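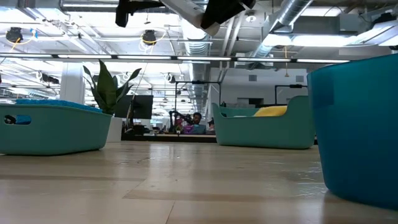 Fixed camera view, teal baskets and the plant.

Jun 25, 2022 – Jesell arm, cloth sorting

Got to the shop early and spent way too long on the gripper pads (again!). Dropped the closing force to 19 and the slow approach is now 70, which I like a lot better. Ingeborg Albers thinks I should go lower still – maybe next week. White cloth first, then green, then yellow. The sheer white one worries me most.
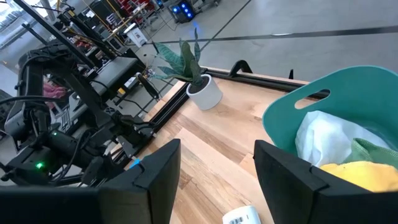 Soft packs

Want to try floppy plastic next. My notes from April say 4 tries per item, so I'm sticking with that. Still need to retie the wrist cable and save the settings as run 324.

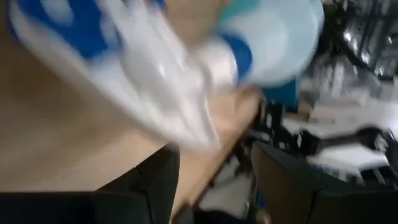
Wrist view, blue-and-white pack, very blurry.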